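Open day at the Levdale cannery

On Saturday, 18th October, my wife and I went to Levdale for the open day of the old fruit cannery. We live in Utbridge, so it is a drive of a bit more than one hour, and the last part goes between orchards where the trees were already in full leaf. I came to this country as a grown man and I still find it strange that October is spring. My wife drove and I read the programme aloud to her, which she did not ask for.

The cannery was opened in 1954 and it still works, but only for part of the year. On the open day the line does not run with real fruit. They let the empty tins go around instead, so that the visitors can hear the noise. I was told before that it would be loud, and I did not believe how much. We got yellow ear plugs at the gate together with a paper cap for the hair, and men with a beard also got a net for the beard. I have a beard. My wife took many photographs of this, and they will not appear here.

Our group was led by Debora Carbone, who has worked there in the cooking hall for most of her life. She speaks quickly and she walks quickly, and if you stop to read a sign you lose her. She began in the yard where the trucks come in. The peaches arrive in wooden bins, and each bin is weighed and one bucket is taken out for checking. If the bucket is bad, the grower gets a telephone call. She said that her own uncle had received that call, from her, and Christmas was a bit quiet that year.

After the yard comes the washing, then the halving and the stone removing. I had always imagined that the peel was taken off with knives. In fact the halves go under a hot bath which loosens the skin, and then under strong water. The machine for the stones is from the firm Vitale, painted in a green colour that I remember from the tractors of my childhood. It has a name plate with many screws, and one of the screws is newer than the others. Debora Carbone opened the side cover so we could look at the blades. A small boy asked if anybody had lost a finger. She said no, and she held up both hands, and then she said that he should ask the same question in the box room.

The cooking hall was for me the best part. The closed tins go slowly through a long steam cooker, and the time is different for each size of tin. There is a board on the wall with the times written in chalk, although there is also a screen beside it with the same times. I asked which one is the right one. The answer was that they must always agree, and if they do not agree the line stops until someone finds out why. I liked this very much. In my old work we also had two books for the same thing, but we only looked at one.

In the box room we met Sverre Amundsen, who looks after the labels. He keeps an album with every label since the beginning, and you may turn the pages yourself if your hands are clean. The early ones have a painted peach with a leaf on the left side. Later the leaf moved to the right side, and there was a complaint from one customer, whose letter is also in the album. He showed us how the old labels were glued by hand. A quick worker could do 1000 tins in one shift. We were allowed to try it, each of us with one tin. Mine had a fold in the paper, and my wife's was straight. Both are now on our kitchen shelf and the visitors can guess.

Lunch was served in the canteen. There was a soup with beans, bread rolls, and of course peaches with custard. The line for the soup was long and the line for the peaches was short, so we ate in the wrong order. We sat with Lavanya Sastry, a teacher from Sevard, who comes to every open day in the district and gives each one a mark in a small notebook. The cannery had lost one point for the parking. She also told us that the dairy at Sevard will have its open day later in October, and that one should be there when the gate opens, as the cheese is gone by eleven o'clock.
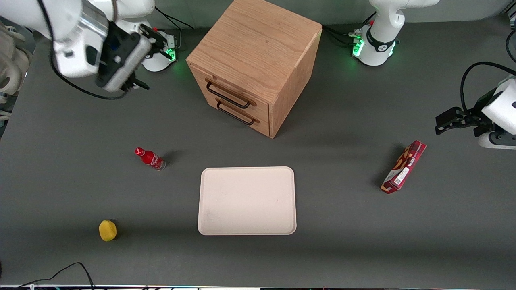 After lunch there was a talk in the upstairs room about the history of the place. The speaker was Jong-dae Do, who wrote a booklet about the cannery and sells it for a very fair price. He explained how the workers came by a special bus in the early years, and how the women at the sorting belt sang to keep awake on the night shift. He played a recording of it. The quality is poor and the singing is lovely, and some older ladies in the second row knew the words. I would have wished for more chairs. Several people stood along the wall for the whole talk, and the window could be opened only a little.

We finished at the factory shop. Dented tins are sold cheaply there, without a label, with the contents written on the lid in marker pen. My wife bought six of apricots. The man at the till, Sandro Melis, warned us that one tin in the pile could be pears, as the pens look the same to everybody at the end of a long day. So far we have opened two and both were apricots.

For those who want to go next year, here are some practical things. The entry is free but you must book your tour by telephone. The tour takes two hours and there are many metal stairs, so leave the nice shoes at home. Prams cannot go in the cooking hall. There is a lift to the upstairs room, but you have to ask for the key at the gate. Bring a jacket for the cold store, even when the sun is shining, and bring coins for the shop because the card machine was not working when we were there. The parking is on the grass behind the football ground. Take the second entrance, the first one is very muddy.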